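Home | Threads | Clubs | Results | Log in

Teemu Niskanen
4/17/24

Bridge at Novstead last night, second leg of the Pesonen Cup. We finished on 57 per cent, which was good enough for third. A few notes on board 4, as people have asked.

I was South in four spades. West led the queen of diamonds. I had a trump loser, a diamond loser and two possible losers in clubs, so I needed to lose only one club.

Oskari Koskela, on my right, had passed as dealer. By trick five he had shown up with the ace of diamonds and the king and queen of hearts. That is 11 points already.

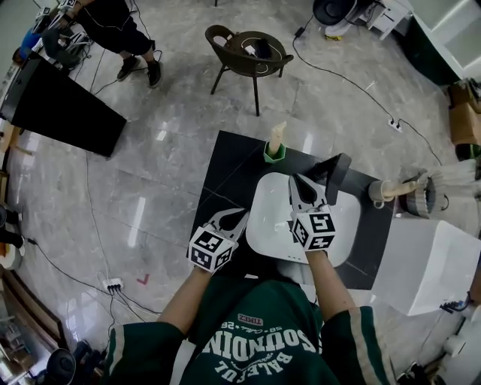
With the king of clubs as well he would have opened. So the king had to be with West, and the finesse through West was the right play. I took it and made ten tricks.

At the other table they played clubs from the top and went one off. Same contract, same lead.

A few pairs asked why I didn't draw trumps first. I needed the entry to dummy, and the ten of spades was the only one left.

Master points: we are on 590 for the season now. Dudis from Ellham is still well ahead with over 3000 in total, but he has been playing since school.

Next leg is at Ellham. Bring your own scorecards, they ran out in February.

4 replies | 57 likes | Share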